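The Fruit Plate Belongs on the Table
Storage advice for soft fruit puts too much weight on temperature and too little on sight.

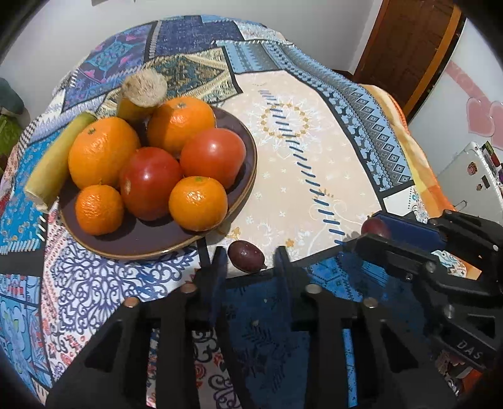
Visibility as a storage variable

Most household guides, the Florumitz kitchen handbook included, sort fruit by shelf life and send as much as possible to the refrigerator. I consider this a poor default. Oranges and tomatoes on a plate with a raised rim are inspected every time someone passes. The same fruit in a drawer is inspected when it smells.

I kept a record in my own kitchen from April. Of 100 pieces kept on the table, 96 were eaten. The drawer did worse, with 19 thrown away from an equal number.

Limits of the method

A pile should be shallow enough for each piece to be turned without lifting the rest. Bananas are better leaned against the outside of the plate, and small dark fruit can sit directly on the cloth, where a patterned fabric does no harm provided it is washable. Cut fruit still belongs in the refrigerator.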